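Journals > Airspace and Security > Articles > Section 4

Abstract Sections Figures References Cited by

4. Detection of small unmanned aircraft near restricted sites

4.1 Site and sensors

The passive radio-frequency network described in Section 3 was installed along the northern boundary of the Tuhumury training range. The range is closed to all unmanned aircraft below 390 feet unless the operator holds a written permit from the range office. Four receiver masts were used. Three carried the Brornum wideband receiver and the fourth carried an older narrowband unit that had been left in place from the previous trial. Time synchronization between masts was by satellite reference with a local oscillator as backup. The backup was used once, during a Saturday maintenance window, and data from that period were excluded.

Each receiver scanned the control and video downlink bands used by consumer aircraft. A detection was logged when a candidate burst matched a stored waveform with a score above the threshold set by Kivi and Sivakumar in the laboratory phase. No attempt was made to decode message content. Where an aircraft broadcast its own identification, the broadcast was stored separately and was not available to the detector.

4.2 Flight plan

Test flights were made in April by two licensed pilots, Javier and Navaratnam, under a permit that named both of them. The flight set consisted of 74 sorties. In 24 of these the aircraft remained outside the boundary for the whole flight, and these sorties served as the negative class for the incursion test. In the others the aircraft crossed the boundary at least once. Crossing points were drawn at random from a list prepared before the trial, and the operators at the receiver console were not told which sortie was being flown.

All aircraft were of the Felisov quadcopter type with stock firmware. The built-in geographic fence was disabled by the supplier for the test airframes only. This matters for the interpretation of the results, as an unmodified aircraft would in most cases refuse to take off near the boundary, and the population of aircraft that enter such airspace is therefore not the same as the population sold.

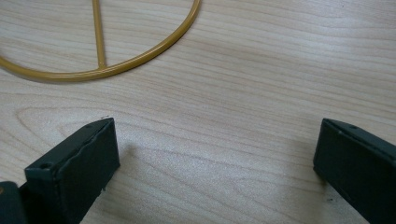

Figure 7. Light-colored wooden tabletop with part of a golden-yellow wire frame at upper left.
Reading time for this section: 4 min

4.3 Incursion decision rule

A detection alone does not establish an incursion. The network estimates position from the difference in arrival time between masts, and the error in that estimate grows quickly when the aircraft is nearly in line with two of them. We therefore required two consecutive position estimates inside the boundary, each with an error ellipse whose long axis was under the limit given in Table 3. Sorties that produced a detection but never met this rule were recorded as unresolved. They were not counted as correct or incorrect.

The rule is stricter than the one applied by Kanagaratnam in the Prernari study, where a single estimate was enough to raise an alert. The single-estimate rule gives a faster alert but was judged unsuitable here. Under the range's standing orders an alert may lead to active measures against the aircraft, including jamming or physical interception, and the cost of a false alert falls on an operator who may be flying lawfully on the other side of the fence.

4.4 Sources of error

Most unresolved sorties came from the eastern corner, where a ridge blocks the path to the narrowband mast. With that mast out of view the remaining three give a usable fix only if the aircraft is above the tree line. Raising the fourth mast would be the simplest correction, though the land there is leased and the lease limits structure height.

A second source of error was reflection from the vehicle sheds. Reflected bursts arrived late and pulled the estimate toward the south, in several cases across the boundary. The consistency check in the solver removed the larger shifts. Smaller ones passed the check and had to be found by comparison with the onboard flight logs, which would not be available for an uncooperative aircraft.

Wind had no measurable effect on detection. It did affect the flights themselves, and two planned hover points were moved to keep the aircraft clear of the masts.

4.5 Legal status of the response

The study did not test any countermeasure. Authority to disable an aircraft rests with the range commander, and the conditions for its use are set out in orders that the authors have not seen. The discussion in Section 5 is limited to what the detection network can report to that commander, and how soon.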